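Two winters of mending and I'm still not bored

October 17, 2026

I started mending in February of last year with one torn coat pocket, and I have not bought a pair of pants since! The pocket took me a whole evening and came out crooked. I wore it to Lesthorpe the next day anyway and kept putting my hand in just to feel the stitches.

What gets me is how much there is to learn in such a small corner of life. Take thread. I used to grab whatever was in the drawer, and now I have opinions (so many opinions) about Gredik cotton, which comes on 300-yard spools and hardly ever tangles. The Indus thread is shinier and I love it for hems, but it slides right out of a fat needle - ask my green cardigan.

Black is the hardest color to work on. You lose your stitches the second you set them down, so I save those jobs for daylight and mark the line with a sliver of dry soap. It washes out and it glides over heavy cloth much better than chalk.

My other big discovery is the scrap bin at Yeon, the fabric shop by the bus station. Pieces are 50 cents each, and I found a bit of brown wool in there that matched my elbow patches almost exactly. I may have done a little dance in the aisle.

Next up is a quilt with a split seam down one whole side. I'm guessing around 800 stitches, and I can't wait to get going. 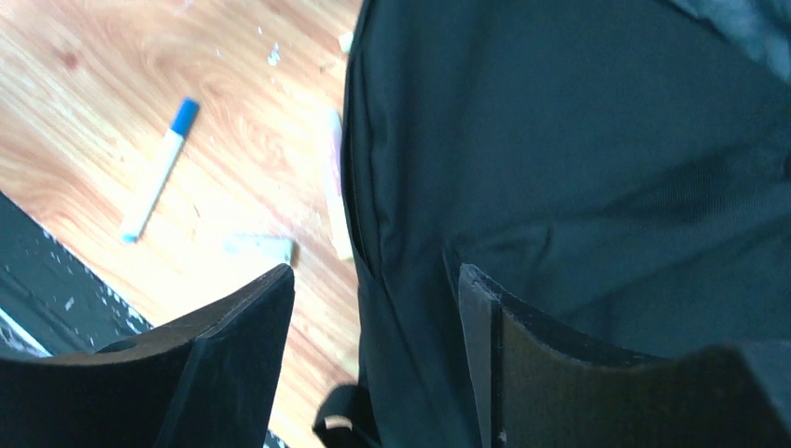
Corinne Haldey
Writer and weekend mender

I write about clothes, repairs and the odd button.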